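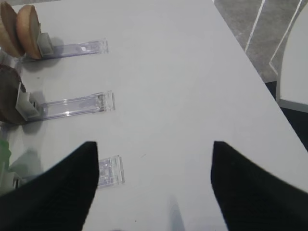

Stood up on their edges, along the left side of a white table.

Keeping things for best

My aunt had a front room that we were allowed into twice a year. It had a carpet you could lose a shoe in, a settee with wooden arms, and a glass cabinet with a dinner service in it that I never once saw a potato on. When she died we packed that dinner service into boxes, wrapped in the local paper, and it went into my cousin's loft in Sterinstead, where I believe it still is. It's had a quieter life than most nuns.

I've been thinking about that cabinet a lot this spring, mainly on account of a row I had with my friend Harriet Mahmoud over a plate. She'd come round for lunch and I gave her cheese on toast on one of the good plates, a blue one with a thin gold line that my mother left me, and she wouldn't eat off it. She got up and swapped it for one of the chipped ones by the sink. I said that's what it's for. She said it was for looking at. We were both quite cross by the time the toast was cold, and we've been friends since we were 18, so you'd think we'd have had this one out before.

So here's my case, since she gets the last word in person and this is my column.

I think we stand far too much up on its edge. I mean plates, mostly, but also the teapot, the christening spoon, the good scissors, the notebook that's too nice to write in, the coat with the tags on. We buy or inherit a thing that was made to be used, we decide it's special, and from that day on it does no work at all. A plate on a stand is doing half a job at most. It was made flat so that it could lie flat, and some poor soul in a pottery sat there getting the rim just right so the gravy would stay on.

Harriet's side, and I'll be fair to her, goes like this. If you use a thing every day you stop seeing it. The blue plates only look like anything to her when they've been on the dresser for weeks with nothing else near them. Put one under a fried egg and you're looking at the egg. She says having something about the house that you only look at is the difference between living somewhere and just being stored there, and that everyone's gran knew this, whatever sort of money they had. A jug on a windowsill, that kind of thing.

I've a lot of time for the jug on the windowsill! I have one myself, it's got a crack right down it and would hold water for as long as it takes to say so. But that jug has retired. It did its years. What gets up my nose is the thing that goes straight from the shop to the shelf without ever having a go at its own job.

And it's got worse, I think. My aunt's generation at least had the idea that the day would come. There would be a wedding or a funeral or a visit from the vicar, and out it would come, and everybody would eat with their elbows in. The day hardly ever came, or when it did she lost her nerve and used the everyday set (I remember a Christmas when the cabinet was unlocked, looked into and locked again). But the idea was there. Now you can buy things that were never meant for any day. There's a shop near me called Dasier which does a range of bowls, lovely heavy bowls, and if you turn one over there's a sticker underneath saying it's decorative and not for food. It's a bowl! I asked the lad on the till what you'd put in it and he thought for a while and said, balls? Apparently people buy wicker balls.

I bought one, by the way. I'm not made of stone. It's got onions in it, which I peel, so I reckon I'm safe.

My brother-in-law Wendell Lyons takes the other line altogether, and he'd want me to mention it. Wendell uses everything. He inherited a carving set from his father with bone handles, in a box with a velvet lining, and he put it through the dishwasher within the week and now the handles look like old teeth. He opened a bottle of wine he'd been given for his fortieth on a Tuesday, with a pizza, and couldn't tell you afterwards if it had been red. His son Darnell says growing up in that house was like living with a very cheerful burglar. So there is a limit, and I've met it, and he does a nice barbecue.

I don't want to be Wendell. I want to be somewhere a good way down the road towards Wendell and then stop.

What I'd say to Harriet, if she'd let me finish, is that things get broken anyway. The service in my aunt's cabinet had 40 pieces and two of them were glued. Nobody had ever eaten off them. One cup had lost its handle to a door slamming upstairs and one saucer had gone in a house move, and she'd mended them both herself with something yellow and turned the bad sides to the wall. Whereas my mother's blue plates, which came out every Sunday and most birthdays and whenever anyone had passed an exam, lost one in all the time I lived at home. I was the one who dropped it. I can still tell you what was on it (rhubarb crumble), who was there, and the word my grandad said, and I'd never heard him say it before. My aunt's cup handle went in the night and nobody even knew what day it was.

That seems to me a much better way for a plate to go. I do see that it's easy for me to say with the rest of them still in the cupboard.

There's a class thing in all this that I don't want to skate over. My mother-in-law, Hazel Kasprzak, grew up with one decent tablecloth in the house, and it was kept in a drawer with tissue between the folds, and she won't hear a word against that drawer. To her the tablecloth was proof. If the rent man came or the doctor came, there was a tablecloth. You didn't need to eat off it, you needed to have it, and the knowing you had it got you through a week of eating off newspaper. I said to her once that it was a shame it hardly got used and she looked at me as if I'd suggested burning it for warmth. She told me it had been used every single day.

I've never had a good answer to that, and I'm not going to pretend to have one now. I only think it doesn't carry over to someone like me, who has a dishwasher and more plates than friends. I'm not keeping the rent man off. If I put mine up on stands it'd be nerves, pure and simple, the feeling that today isn't good enough and that there's a better-dressed day coming along behind it.

The same goes for clothes, and I'm far worse there, so laugh if you like. I've got a green wool coat that cost more than my first car, and I wore it out of the house for the first time in March. I'd had it two winters. Before that it was too wet, or too muddy, or I was only going to the post office, and meanwhile the moths had made a start on the lining, and they weren't saving it for anything. So I wore it to the post office. A woman in the queue said what a lovely coat and I went pink and told her what I'd paid for it, don't ask me why. I've worn it nearly every day since. It's got porridge on one cuff.

Mortimer Ruiz-Ortega, who I used to share an office with, had a rule about this which I've pinched. If he caught himself saying a thing was too good for something, he had to use it for that very thing before the week was out. Too good for packed lunch, in went the packed lunch. He'd been given a fountain pen when he left his last job and he did the tea rota with it. It leaked everywhere and he had a blue thumb for most of the time I knew him, and the rota was a thing of beauty. I tried his rule for a month. I cut up cardboard with the good scissors (a mistake, and I'd make an exception there), I gave the cat her dinner in a saucer from the blue set, and I lit the candle that had sat in the bathroom so long it had a fur of dust on it. The dust caught first. It smelled of hoovers for a bit and then it smelled of figs, very strongly, and I had a bath by it and felt like somebody in an advert.

Harriet says I've swapped one kind of showing off for another, and that a person who feeds the cat off bone china and then writes about it can't go round telling people off for having a plate on a dresser. She's got a point there. She also says that if everyone took my advice there'd be nothing old left, because old things are only old on account of somebody keeping their mitts off them. I'd like to know how many of the things in museums were somebody's everyday dish, all the same. They've got scratches in the bottom, the ones I like best. You can see where the spoon went round.

I'm having her to supper next week, and it'll be stew, with dumplings, and it'll be on the blue plates, all of them, with the gold line under the gravy. If she goes for the chipped one I've hidden it in the washing machine.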